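Speaker notes – Looking after the gripper in the Naltow cell
Tedport, 2022-09-09

Slide 1. Scope: one arm, one parallel gripper, two plate fingers. The Parkari line is a separate talk. Everything was rehearsed in simulation before we touched the cell.

Slide 2. Approach check. Fingers open, wrist camera on, stop above the part. Compare finger gap to part width before descending. Say this slowly. 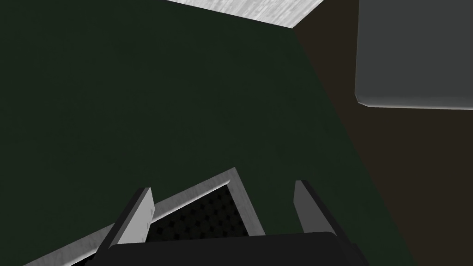
Finger wear. We log gap error every shift. Since June the log holds 2,235 cycles, 33 of them flagged. Flagged cycles get replayed in the model first – cheaper than a bent finger.

Slide 3. Re-zero. Home the fingers, open fully, store the offset, repeat. If the two offsets disagree, check the mounting screws before changing any software value.

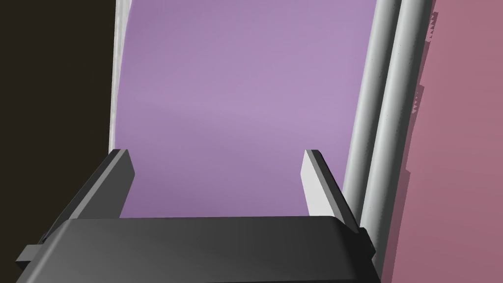 Camera offset comes after finger offset, never before. The Colombo cell did it in the other order and had to redo 83 taught points.

Pause for questions, then slide 4, spare parts.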